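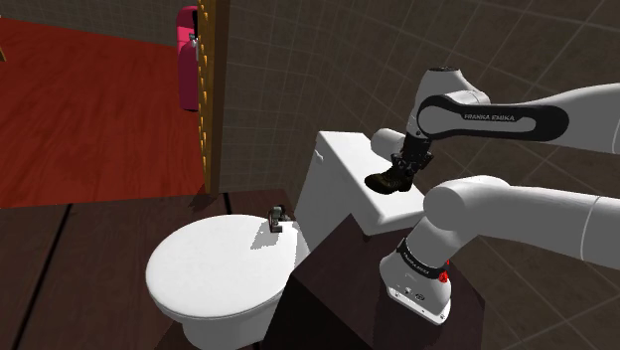 Roboterarm mit kleinem Stiefel über einer Toilette (Computergrafik)

Häufige Fragen zum Ballaststoffprogramm von Catonum

Für wen ist das Programm gedacht?
Für Erwachsene, die mehr Ballaststoffe essen möchten und dafür eine feste Struktur suchen. Es eignet sich nicht für Kinder, Schwangere und Personen mit chronisch-entzündlichen Darmerkrankungen. Wer vor Kurzem am Bauch operiert wurde, spricht die Teilnahme bitte vorher mit der Arztpraxis ab.

Wie lange dauert es?
Vier Wochen. In der ersten Woche essen Sie wie gewohnt und führen nur das Protokoll. Ab der zweiten Woche steigern Sie die Ballaststoffmenge schrittweise nach dem Wochenplan. Der Einstieg ist jederzeit möglich, nur im August pausiert die Beratung.

Was sind Ballaststoffe überhaupt?
Bestandteile pflanzlicher Lebensmittel, die im Dünndarm nicht verdaut werden. Man unterscheidet lösliche Ballaststoffe, etwa Pektin aus Äpfeln oder Beta-Glucan aus Hafer, und unlösliche, zum Beispiel Cellulose aus Vollkornschalen. Im Programm kommen beide Arten vor.

Muss ich Produkte kaufen?
Nein. Alle Rezepte lassen sich mit Lebensmitteln aus dem Supermarkt kochen. Die Flohsamenschalen und Haferkleie von Grandia, die in einigen Rezepten stehen, können Sie durch jede andere Marke ersetzen.

Ich bekomme Blähungen. Soll ich aufhören?
Leichte Blähungen sind in der zweiten Woche häufig. Gehen Sie im Plan eine Stufe zurück, bleiben Sie dort drei bis vier Tage und steigern Sie dann wieder. Hülsenfrüchte aus der Dose vor dem Kochen gründlich abspülen, Kohl und Zwiebeln in dieser Zeit nur gegart essen. Bei starken Schmerzen, Blut im Stuhl, Fieber oder ungewolltem Gewichtsverlust brechen Sie das Programm ab und gehen zum Arzt.

Wie viel soll ich trinken?
Anderthalb bis zwei Liter am Tag, am besten Wasser oder ungesüßten Tee. Zu Flohsamenschalen gehört immer ein großes Glas Wasser dazu. Bei Herz- oder Nierenerkrankungen gilt die Trinkmenge, die Ihre Praxis festgelegt hat.

Ich nehme Medikamente ein. Was muss ich beachten?
Flohsamenschalen und Kleie können die Aufnahme mancher Wirkstoffe verzögern. Halten Sie Abstand zur Einnahme und fragen Sie in der Apotheke nach, wie groß er sein muss. Das betrifft unter anderem Schilddrüsenhormone.

Kann ich glutenfrei teilnehmen?
Ja. Kreuzen Sie bei der Anmeldung "glutenfrei" an, dann erhalten Sie den Plan mit Hirse, Buchweizen, Quinoa und Kartoffeln. Eine rein vegane Fassung gibt es ebenfalls. Beide Wünsche zusammen sind möglich, die Rezeptauswahl ist dann kleiner.

Wie genau muss das Protokoll sein?
Haushaltsmaße reichen aus: eine Scheibe, eine Handvoll, ein Esslöffel. Tragen Sie die Mahlzeiten möglichst am selben Tag ein. Vergessene Tage lassen Sie leer, bitte nicht nachträglich schätzen.

Wer hat die Pläne erstellt?
Die Ernährungsberaterin Eirini Petridis. Sie überarbeitet die Rezepte jedes Jahr im März. Die aktuelle Fassung wird allen laufenden Teilnehmern kostenlos zugeschickt.

Was kostet die Teilnahme?
20 Euro für Plan, Protokollheft und Rezepte. Eine telefonische Beratung ist nicht enthalten und wird gesondert berechnet. Ob Ihre Krankenkasse etwas erstattet, erfragen Sie bitte dort.

Kann ich das Programm wiederholen?
Ja, beliebig oft. Die Unterlagen gehören Ihnen. Neue Protokollbögen können Sie in Ihrem Konto unter "Unterlagen" herunterladen und ausdrucken.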